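Board bio for a charity - how much of the old job do you put in?

kestrel_lane
I've been asked for a bio for the website of a small literacy charity where I'm joining the board in October. They want 64 words. I spent 22 years in council libraries and only the last five doing anything I'd call community work. My first draft opens with where I was born and every position I've held. It came out at three times the limit. What do people really want to read?

Tamer Haddad
Cut the birthplace unless it's in the area the charity serves. Start with your name and your role on the board, then the thing that qualifies you for it. I do the newsletter for Busotier Neighbour Centre and the most common fault in the bios I receive is that the first sentence is about 1987.

mudbrick
Disagree on the birthplace. Our centre is in a town where half the people moved in for work, and visitors like knowing who came from where. Two words, "Born in...", hardly costs you anything.

Tamer Haddad
It costs you the first line, though. Put it at the end if you must.

kestrel_lane
I moved here from another state so it wouldn't mean much to local families. I'll leave it out. What about awards? I got a staff service award at Okerach library. It was for organising the holiday reading program.

pf_wren
Mention the program, skip the award. "Organised the holiday reading program at Okerach, which lent 1,458 books in its first summer" tells a donor something. An award with an internal name tells them nothing. That's if you have a figure, of course.

kestrel_lane
I do have one, from the annual report. It was 2,037, but that was across two summers.

pf_wren
Then say two summers. People on grant panels do check.

mudbrick
I'd keep the award as well. Boards get judged on whether their members are recognised by anybody. When we applied to the Allosura fund they asked for honours and awards in the supporting papers.

Tamer Haddad
That's a CV attachment. Different document. Keep a long version on your computer with everything in it and cut from that each time somebody asks. Mine is two pages and I've never sent the whole thing to anyone.

gillyb
Third person or first? Ours are a mixture and it looks untidy. The chair is "she" and the rest of us are "I".

Tamer Haddad
Third for a board page. Whoever looks after the site should pick one and change the odd ones, with permission.

kestrel_lane
Second draft, 64 words by my count if the hyphenated word is one:

"Maeve Ní Mhurchú joins the board after a long career in public libraries. At Okerach she organised the holiday reading program, which lent 2,037 books over two summers. For the past five years she has run a weekly homework group for newly-arrived families and helped parents apply for library cards. She lives locally with her husband and is learning, slowly, to play the piano accordion."

pf_wren
Much better. I'd drop the husband and keep the accordion.

mudbrick
Keep both. It's her bio.

gillyb
Agree with mudbrick for once. It reads like a person wrote it. Mine is still on my list.

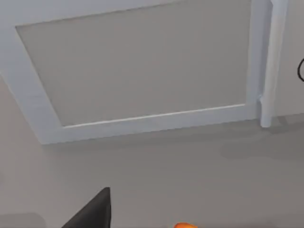
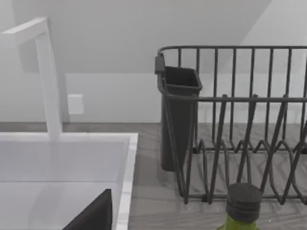
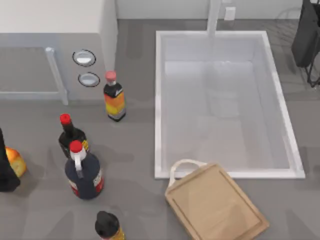

White sink and tap in the second and third.

Anyway, one more question on the bios. Does anyone put a date on them? Ours has a treasurer who "recently retired" and he finished up years ago.

Tamer Haddad
We put "updated" and the date in small type under each one. Mine says Aug 22, 2025. Avoid "recently" and "currently" and you won't have to fix them as often.

kestrel_lane
Good point. I'll change "for the past five years" to the year I started. Sending it off tonight, husband included.

Contact us | Terms of use | Copyright the forum and its members | Back to top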